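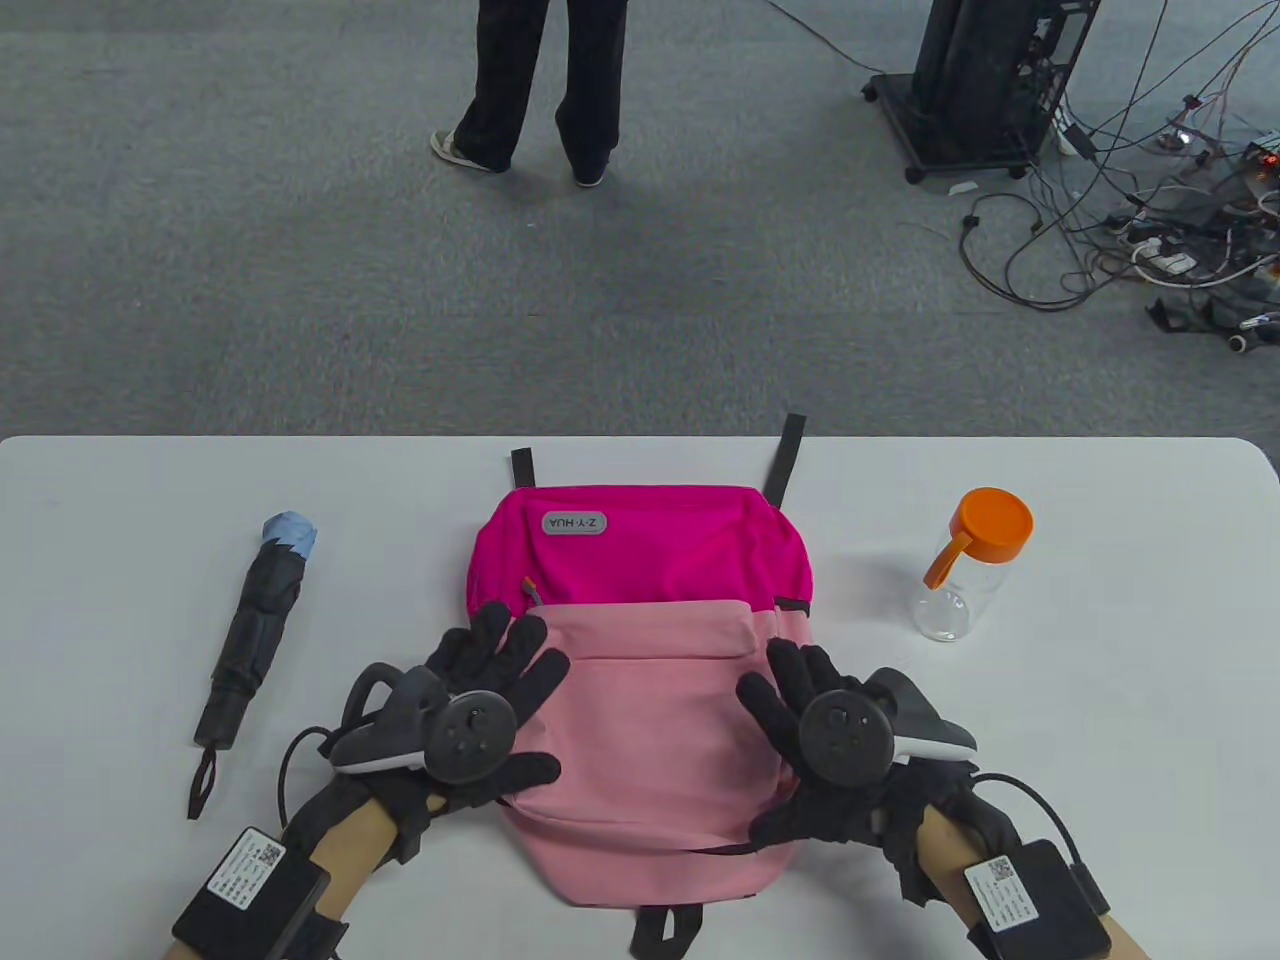 Why is the emergency exit item only on page two, one reader of the last version wanted to know, when it is the first thing the fire inspector looks at? The remark is correct and I have moved it. The list below is the one we used at the Zelenák hall for the Bramell poker series, filled in on Tue 30 July, before the players were let in. My comments stand after each point. Please use your own words if you copy it for your card room.

1. Exits and walkways

1.1 Both emergency doors open from inside without a key. OK.
Comment: the left door is heavy. It opens, but a person in a wheelchair would need help. I have written this to the hall.

1.2 Walkways between the tables are wide enough for two people to pass. Partly OK.
Comment: in the row near the bar the chairs of two tables touch back to back when everybody sits. We took away one table from this row. The room is approved for 324 persons and this includes dealers, floor staff and the people who only watch.

1.3 Exit signs lit, also with the main light off. OK.

1.4 Nothing stored in front of the fire extinguishers. Not OK, corrected.
Comment: the rail with spare chairs stood in front of one. Moved to the corridor, then moved again, as the corridor is also an escape way.

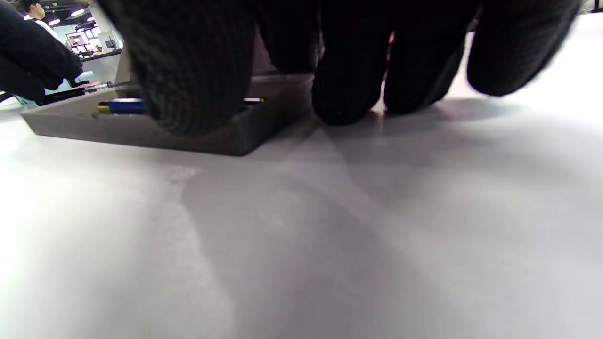

1.5 Bags of players do not lie in the walkways. To be watched.
Comment: the cloakroom is free of charge but many players like to keep their things under the chair. The floor staff should say it at the start of every level on the first day, and after that it usually works.

2. Tables and chairs

2.1 Table legs locked. OK, except table 9.
Comment: the lock on one leg of table 9 goes back when you lean on the rail. Table closed, not used for satellites either.

2.2 Cloth without holes or lifted edges. OK.
Comment: a lifted edge can turn a card over in the deal. It looks like a small thing and it has cost us a long discussion in September last year.

2.3 Cup holders fixed. OK.

2.4 Chairs stable, no broken backs. Three taken out.

3. Electricity and screens

3.1 Cables to the clock screens covered with a rubber bridge. OK.
Comment: the bridge from Dundance is better than our old one – it does not slide on the carpet.

3.2 Clock program started and tested with sound. OK.
Comment: we use Vunow. The warning before a new level was too loud for the dealers at the front, so please set it to 50 and not higher.

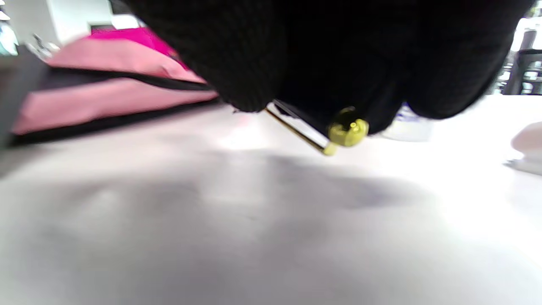 3.3 Phone chargers of players. Not allowed at the wall sockets behind tables 1 to 4.
Comment: there was a cable stretched across a walkway at knee height in the last series. The bar has a charging shelf now. The shelf must be mentioned in the players' letter, I forgot it this time.

3.4 Lamps over the feature table fixed with a second safety wire. OK.
Comment: the wire on the middle lamp is new. I asked for the receipt and have put it in the folder.

4. Chips and cash desk

4.1 Chip cases closed and sealed until the dealers sit. OK.

4.2 Cases not carried by one person on the stairs. Not OK.
Comment: I saw it twice. A full case is heavy and the stairs at Zelenák are steep. Use the lift, even if it is slow.

4.3 Cash desk lock and alarm button tested. OK.
Comment: no more than 3000 in the drawer. The rest goes to the safe at every break.

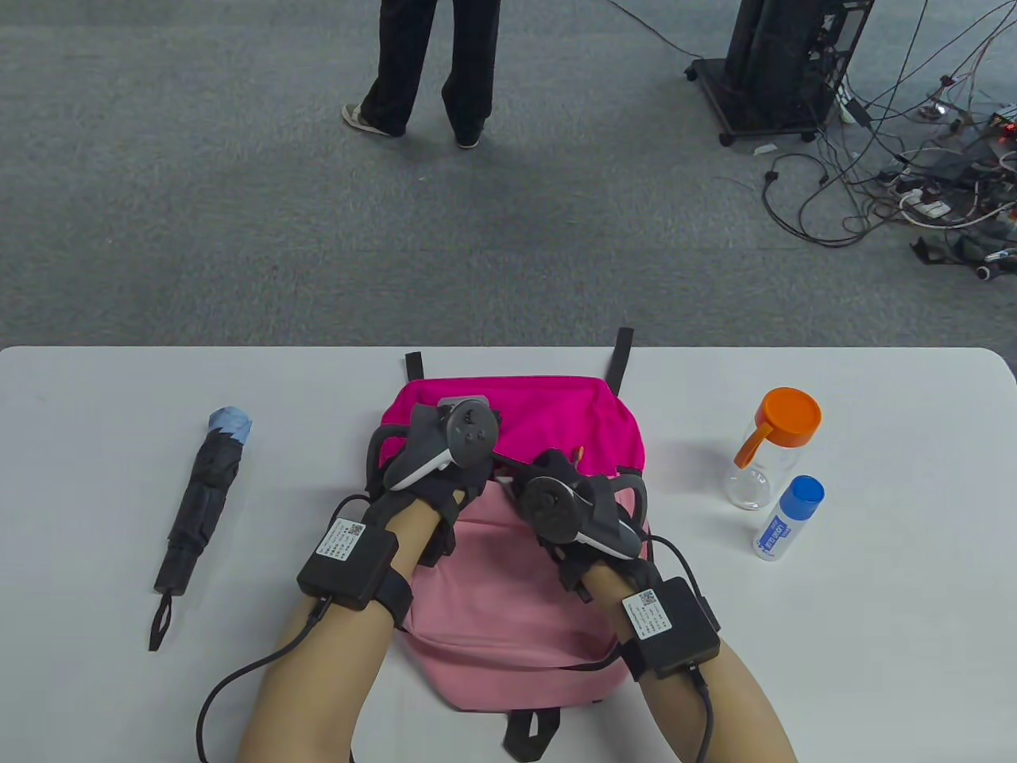 5. AFTER THE LAST HAND

5.1 Screens and lamps off, chargers pulled out.

5.2 Toilets and smoking area looked at before the doors are locked.
Comment: on the first evening a player was still outside on the terrace. The terrace door has no handle on the outer side, so somebody has to go out and look, every time.

5.3 Points marked "Not OK" copied to the list for the next day.
Comment: open at the moment are 1.1 (door), 2.1 (table 9) and 4.2 (cases). The hall has promised an answer on the door before the final table.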